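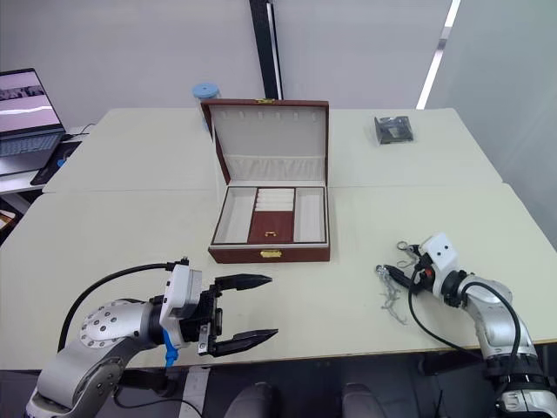

The Surneno jewelry box, open to show the ring rolls, necklace hooks and pleated lid pocket.

BRORKURA INTRODUCES THE SURNENO JEWELRY BOX

August 1, 2020 — Brorkura, a maker of boxes and cases for the home, today announced the Surneno, a tabletop jewelry box that keeps rings, necklaces and larger pieces in one place. It joins the Bevan watch case and the Dakar travel roll in the company's storage line.

The Surneno has a reddish-brown exterior with a gold latch plate at the front. Padded cream ring rolls sit at the back of the base, between two open compartments for bracelets and brooches. A covered compartment in front of the rolls, with its own small gold handle, is meant for earrings and other items that are easily lost.

Inside the lid, six hooks hold necklaces apart so that fine chains do not tangle. The ends of longer chains can be tucked into the gathered pocket below.

"Our customers asked for a box they could leave open on a dresser while they get ready," said Gwilym Gittins, head of product at Brorkura. "They also wanted the necklaces in plain sight — most of them had been keeping chains in a drawer."

The first run is limited to 1000 boxes. The Surneno is priced at $60 and can be ordered from Brorkura now, with delivery to 26 partner stores to follow in October. Each box comes with a soft cleaning cloth and a printed care guide.

Store owners may request a sample through the Brorkura trade office.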